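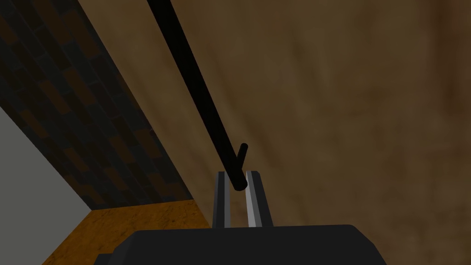

Figure 1. Gripper with two upright fingers, rendered view.

For our project we asked how small building firms in Stillirville find apprentices, and we loved doing it! Cameron Moncrieff set up our visits to Hosgate and Kerr, and we mailed a survey to 564 former trainees. We got 156 back, way more than we hoped for.

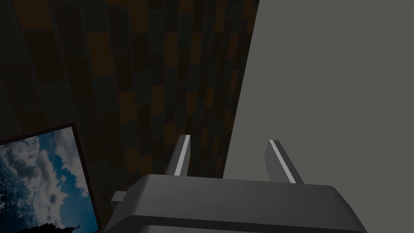
Of those, 96 heard about their first job from a relative or neighbor. Only a few found it at the April careers fair, so next term we want to ask Arham how it picks its schools.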